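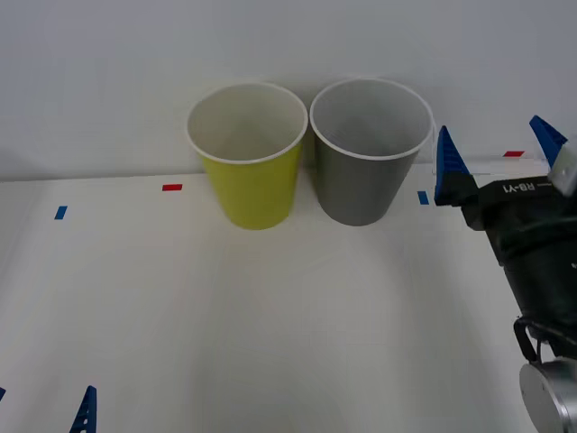 WORKING LIFE

The last of the tea round

By Miroslava Hudec

18th April

I have made one bad cup of tea in my career that mattered. I was in my second week at a small publisher of railway timetables, and I put sugar in the wrong one. The man who received it drank the lot, thanked me, and did not speak to me again until October.

I tell this story to younger colleagues and they look at me as if I had described being sent up a chimney. Most of them have never made tea for anyone they weren't related to. The tea round, that daily ritual in which a grown adult with a degree stands up and says "Anyone?" in a voice that hopes for no reply, is dying out, and I have spent the past few weeks trying to decide whether I mind.

At Prenum, which makes accounting software in a converted tannery on the edge of Lurnitz, it died in an afternoon. The firm had 60 people, one kettle and a rota that had been amended so often in different inks that it had to be read at an angle. Then the management bought a Somano. It stands as high as my chin and does flat whites, hot chocolate and a thing called "broth-style beverage". The kettle went into a cupboard.

"Everyone was thrilled," says Benvinda Abreu, who runs the support desk. "You pressed a button and you got what you wanted. Then after a month or so I noticed I hadn't spoken to anyone from payroll."

She had not, she admits, been especially keen on payroll before. But she had known how they took their tea, and it is hard to send a really savage email to a man when you know he has milk and two and likes the bag left in. Without that knowledge her emails got shorter and began to contain the phrase "as per".

The round was never fair, of course. Every office had its shirker, the person who looked deeply into a spreadsheet at the first click of the kettle switch. At Prenum this was Bořivoj Charvát, and he is quite open about it. By his own reckoning he accepted 300 cups in one year and made 15.

"I was on the phone a lot," he says.

To whom?

"Different people."

What strikes me is that his colleagues remember this fondly. They complained about him for years and the complaining did them good. It gave the sales team and the developers something to agree on, and when he did finally get up and make a round, word of it reached the second floor before the tray did. (It was terrible tea. He put the milk in with the bag and walked off.)

There is also the question of what the tea came in. The mug shelf was the nearest most offices had to a family history. You could date people's arrival by it: the mug from the bank that was swallowed by the other bank, the mug from a conference on drainage, the one with a cartoon hedgehog that had belonged to a woman who left under a cloud and which was never used again, though it was always washed. Paper cups have no such past. They can be quite cheerful colours these days, but you can't fall out with someone for a fortnight over one.

Libor Rusnák has tried to keep the thing going by force. He manages a surveyors' office above Tóth, the bakery on the market square, and when he took over he wrote the tea round into the induction notes, between fire exits and parking. New starters get a go in their first week. There is a laminated card.

"One lad asked if it was in his contract," he says. "I said it was in the spirit of his contract. He asked to see where."

The lad now makes the best tea in the building. He also stopped taking it himself, which Rusnák regards as a form of protest.

I went along to see a round being made and was given a cup by Štefánia Kováčik, who is 52 and has worked there longer than the carpet. She thinks people like me have gone soft in the head about it. In her first job the round was done by whichever woman was nearest the door, and she moved her desk twice to get away from it. The machine, as far as she is concerned, has lovely manners. It never once called her "love".

I had no good answer to that, so I drank my tea. It was too strong and had sugar in it, and I don't take sugar. I finished it anyway and said thank you, and she took the mug off me and said it was my turn next.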